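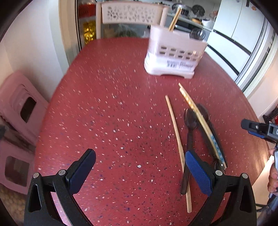 June, after supper

Sorting the chopsticks again. I said last year I would do it once, properly, and never think about it again, and I have now thought about it on every evening this week. They all live together in the white plastic holder, which still has its barcode label on the front. I keep meaning to soak it off. The label has outlasted two kettles and one landlord, so at this point I think it has rights.

The trouble is the odd ones. Châu says a chopstick without a partner is firewood. I say it's a plant stake, or a thing for getting toast out, or a spare, and she says a spare for what, since none of them match anyway. On the red table tonight there was a plain one, pale wood, and a longer one with the blue and white pattern at the end, and they looked like two strangers sharing a cab. The patterned one used to have a twin. I last saw the twin at Clullside, in the hand of Rhun Probert, who was stirring paint with it.

The two dark brown spoons I have no quarrel with. They stack, they don't scratch the pot, and they came from Vương on the corner for 7 dollars the pair, back when Vương still sold housewares and hadn't gone over entirely to phone cases. I put them to one side early on, feeling efficient, and then laid the patterned chopstick on top of them, which set the whole system back.

Red was Châu's choice for the table. I wanted something quiet. I'll admit, in here only, that the speckles are a great convenience, as you could lose a week's crumbs among the white and pink ones and still have people over. The dark blue ones I have tried to wipe up more than once.

Rhun called in the middle of all this to ask if we wanted a drawer organizer. He has bought one from Odier, bamboo, 19 compartments, and it doesn't fit his drawer. It wouldn't fit ours either – ours barely fits the rolling pin – but I heard myself say we'd think about it. I don't own 19 kinds of anything. He is bringing it over with the sander I lent him, or so he says. I've been hearing about that sander since the winter.

Meanwhile the pot lids are still on the glass shelf, where I put them for one night. I don't trust glass with lids. Every time a truck goes by I look up. Châu says if I'm going to worry I might as well move them, and I say where, and we both look at the cupboard and change the subject.

Final ruling on the chopsticks: matched pairs back in the holder, patterned one kept until Rhun has been questioned, plain one to the basil, which has been leaning. Went out to stake the basil and found there was already a chopstick in it.

Need dish soap, rice, light bulb for the hall.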